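## 5. Adding a Series to Your Nestden Shelf

Use a series record when books share characters or need to be read in order. A single book doesn't need one.

1. Open **Shelf** and select **New series**.
2. Type the series name as it's printed on the first book. Don't add "trilogy" or "saga" unless the cover does.
3. Enter the author. For co-written books, separate the names with a semicolon: *Leonilde Moreira; Judite Mendes*.
4. Select **Add books** and pick the titles from your shelf.
5. Drag the books into reading order. Prequels can go first or last – Nestden keeps whatever order you choose.
6. Select **Save**.

**Note:** Novellas and short stories take a decimal number. A story set between books two and three is 2.5.

**Caution:** Deleting a series also deletes its reading notes. The books stay on your shelf, but the notes can't be restored.

### Hiding spoilers

1. Open the series and select **Reading notes**.
2. Turn on **Hide past my bookmark**.
3. Set the bookmark to the last chapter you finished.

Notes for later chapters stay folded until you move the bookmark.

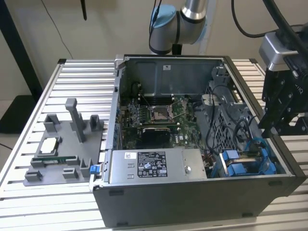 Reviews work the same way, with one difference: a review is hidden until the whole book is marked as read. To open one early, select **Show anyway**.

**Note:** Each reading note can hold up to 1,624 characters. Longer notes are saved as drafts and don't appear on the series page until you shorten them.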